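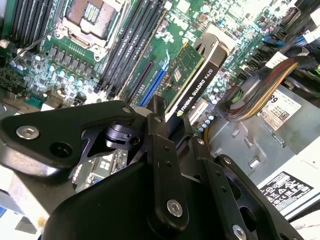
Grasp planner aborts near graphics card

kusuma_ctrl
We run Trondstead 2 as the planner for taking a graphics card out of a desktop chassis. With the wrist view, the card pose is found well when the gripper is far. When the fingers come near, the estimate jumps 3 mm and the planner aborts. I attach my settings below.

max_plan_time_ms: 600
pose_source: wrist
replan: always

betgate
Please set replan to "on_error". You are feeding it a new pose every cycle, while your own fingers hide half of the card. I would freeze the pose before the final approach.

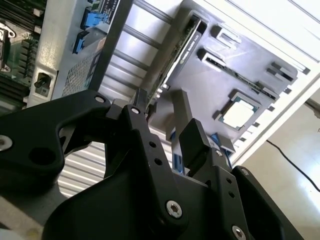
Page 2

kusuma_ctrl
I tried it on Sunday. There are fewer aborts, but with a frozen pose I do not see if the chassis moves.

oldlinkage
I do not agree with betgate. Freezing hides the problem. Mask the gripper links out of the image using the joint angles, then keep tracking. The Barelex driver has a mask node already, see ticket 2482.

betgate
The mask is only as good as the hand-eye calibration. His could be the 3 mm.
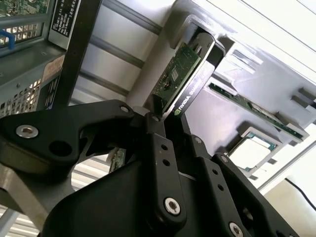 kusuma_ctrl
I will repeat the calibration first, then test the mask. One more question to oldlinkage: does the mask node also cover the finger pads, or must I add them to the model by myself?

oldlinkage
You must add them. Make them a little bigger than the real ones.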